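Lemside Household Robotics Club

The Lemside Household Robotics Club is a student club which works on the programming of two-armed robots for tasks in the home. It was founded by the engineering teacher Ravindran Menon and meets in the Agyeman Building, room 36. The club is best known for its participation in the Fimdale Tidy Room Challenge, a yearly competition held in simulation.

History

In its first years the club built small wheeled robots from kits. The members changed to simulation when the cost of motors and spare parts became too high for the club's budget. The present software, called Titon, was written by former members and is maintained by the students of the upper classes. The building itself dates from 1909 and has no workshop, so the work with computers was also more practical.

Activities

New members join in September. They first learn to move one arm of the simulated robot to a given point, and later to use both arms together. Each team prepares its own room in Titon and exchanges it with another team, which must then write a program for a room it did not design. The rooms contain ordinary furniture and small objects, placed on the floor and on other surfaces.

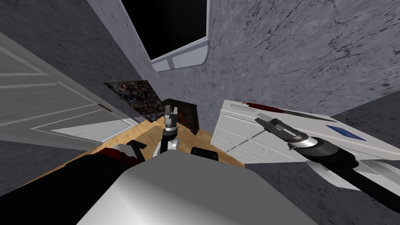 A simulated room in Titon, with the right gripper over the top of a dresser.

The view from above the robot's torso is used in most exercises. Students find it difficult at the beginning, as the arms and the torso can hide objects on the floor.

Competition

In the Fimdale challenge a team receives points for every object put in its correct place and loses points for collisions with walls or furniture. Each team may make 2 attempts, and the better one is counted. The highest result of the club is 2674 points, which is still the school record. The next qualifying round takes place on Saturday, September 27, 2025.

See also

Robot simulation
Educational robotics
Fimdale Tidy Room Challenge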